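Review: Lemine tablecloth, cotton, 140 x 250, after one winter of use

Posted Thu 24 January

I bought my first Lemine tablecloth before the holidays and I promised in the comments of my napkin article that I will write how it is after real use. So this is the review. I paid for the tablecloth with my own money, in the Vasiliu shop near the station, and the shop does not know I am writing.

First a few words about what I wanted. Our dining table is a long one with a white top. It was sold to us as easy to clean, and it is easy to clean, but every plate makes noise on it and in the evening the lamp reflects into the eyes of the person who sits opposite. For two years we used a plastic-coated cover from the supermarket. It became sticky near the edge where the arms rest, and no soap helped. I wanted a cloth again, a normal one that goes in the washing machine, and not so thin that the table is cold under the hand.

I compared three. The Musdale is the cheapest, a polyester mix, and it comes folded so hard that the creases stay for a month. My sister-in-law has it and she gave it to me for one weekend. It dries very fast and it does not fade, I must say this for it. But a hot bowl left a shiny ring on it, and this ring is still there. The Bendisness is linen, very beautiful, and it costs almost three times more than the Lemine. I touched it in the shop for a long time. I decided that a linen cloth in a house with beetroot soup is asking for sorrow.

The Lemine is in the middle. The label says cotton, 100 percent, and the weight printed on the package was 938 grams for my size. I put it on the kitchen scale when I came home and the scale showed 893, so I thought first that I read the label wrong. Then I wrote to the shop and they answered that the printed weight includes the cardboard and the plastic sleeve. I think it would be more correct to print the weight of the cloth alone. It is a small thing but I prefer to tell it.

Washing. The instructions say 40 degrees for colors, and the first wash alone. I washed it alone two times to be safe. The water in the first wash was a little pink, in the second it was clear. It became shorter by 4 centimeters in the length and 1 in the width, which for cotton I find acceptable, but please count with it when you choose the size. If your cloth should hang 20 centimeters on each side, do not buy exactly this measure. Take the next one.

After that I washed it once a week, sometimes twice. I do not use softener for table textiles, the cloth then does not drink water any more and a spilled glass runs straight to the floor. Without softener the Lemine takes a spilled glass quite well. You have maybe half a minute to go for the sponge.

Stains are the thing everybody asks me, so I tested the common ones and wrote them in a notebook. Coffee with milk went out at 40 degrees without any treatment. Tomato sauce needed gall soap and one hour of waiting. Red wine I treated with salt and then mineral water, and it left a light shadow which disappeared only in the third wash. Turmeric did not go out. I put the cloth in the sun on the balcony for two days and the yellow became weaker, but I know where it is. Candle wax I removed with brown paper and the iron, the old way, and it worked better than on the Bendisness sample, where the oil from the wax stayed.

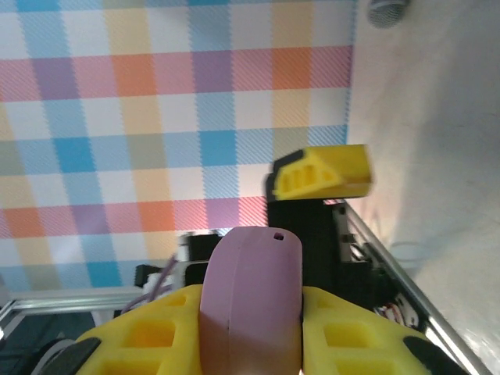 A word on pattern, which in my opinion matters more than people think when they buy a cloth for every day. One plain color shows everything. White is for guests, dark blue is for people without flour. What forgives the most is a check in many colors, where a small spot has somewhere to hide, and I advise you to look for one even if you do not like checks on a shirt. A mix like coral pink, orange, sky blue, pale yellow and a bit of olive gray is friendly to almost any food, and if the squares have fine diagonal lines inside, the eye does not stop on a crumb. Against plain white such colors look fresh and not heavy, so do not be afraid of them in a light room. The only difficulty is that a check must lie straight. On a striped or checked cloth you notice a slope immediately, while on a plain one you can be careless.

About ironing I have mixed feelings. The Lemine must be ironed a little damp, then it becomes smooth in ten minutes. If it dries completely, you will fight with it, and steam alone is not enough. In December I was lazy and I only pulled it well by the corners when it was wet and hung it over the door. The result is good enough for breakfast, not for a birthday. The corners are sewn with a folded edge, quite neat, but on one side the thread was loose from the beginning, for the length of a finger. I fixed it by hand in the evening. I could have returned it, but I had already cut the label, this was my mistake.

The colors after this winter are still strong. I kept the small textile sample which came with the cloth in a drawer, in the dark, and I compare. There is a difference only in the reds, and you see it only when you put the two pieces side by side near the window.

Now the price. I paid 332 for the large size, in our money, and the Bendisness in the same size was 893 on the same day. (Yes, the same number as the grams. I checked the receipt.) The Vasiliu shop gives a discount in February when they change the collection, so if you are not in a hurry – wait for it. I do not recommend buying from the online marketplace, there I saw the same name with a different package and the seller could not tell me the weight.

For whom it is good: families who eat at the table every day, people who have a hard or shiny table top, people who accept to iron a little. For whom it is not good: if you have a round table, because Lemine makes only rectangles, and if you cook with turmeric each day.

What I would change: an honest weight on the package, stronger thread in the hem, and a size between 250 and 300. The company writes on the box that the fabric was tested for over 2,000 rubs, but I do not know if this is a lot for a tablecloth or a little, and there is nothing next to the number to compare it with.

My mark is 4 out of 5. I will buy a second one so they can change every week, and next time I keep the label until I have looked at all four sides.

Addition: one reader asked if it slips. On our table it did slip a little toward the side where the children sit. I put a thin felt under it, the cheap kind which is sold by the meter, and now it stays. The felt also takes away the noise of the plates, so I would buy it in any case. Wash it separately and cold, mine lost its shape at 40.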